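Space heater keeps knocking out half my upstairs, should I be worried?

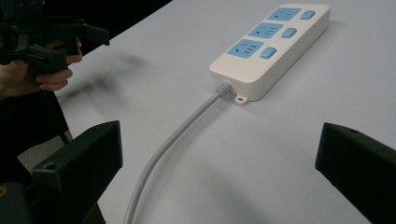 White power strip with light blue sockets

Posted by Yolanda Brannigan in Home & Repairs

Hi everyone, first time asking something here so please forgive me if I ramble a bit! We moved into an older house in Brorville this past February, and I've been using the upstairs back bedroom as a sewing room. It gets so chilly in there that my fingers go stiff, so I bought a little Zevis heater. Well, on Thursday I had it running on high with the iron going too (I was pressing curtain panels, a job I will never volunteer for again) and everything went dark, including my husband's TV across the hall, right in the middle of the Mets game. You can imagine how popular I was. He reset the breaker and it was fine until I picked the iron back up. Is the wiring bad, or am I just asking too much of it? And can the heater go on a power strip?

quiltnfish
Welcome! Sounds to me like a plain old overload. A heater on high is usually 1500 watts, and plenty of irons aren't far behind it. A regular 15 amp circuit tops out at 1800 watts, and even a 20 amp one only gets you to 2400, so the two together are too much and the breaker is doing the job it's there for. Try the heater on low, or turn it off while you press, and see if the trouble goes away. As for the strip, please don't, dear. Heaters go straight into the wall outlet, always, and the iron should too. Keep the strip for your lamp and your radio. If the breaker still trips with only one of them on, or you ever feel a warm outlet or smell something hot, leave that circuit off and call an electrician. My sister paid 934 dollars to have a new circuit run to her craft room, and she says it's the best money she ever spent on that house.

marvb17
just put in a bigger breaker

quiltnfish
Oh no, please don't do that one! The breaker is sized to the wire in the wall, and a bigger one lets the wire overheat before anything shuts off. Yolanda, do come back and tell us how the curtains turned out.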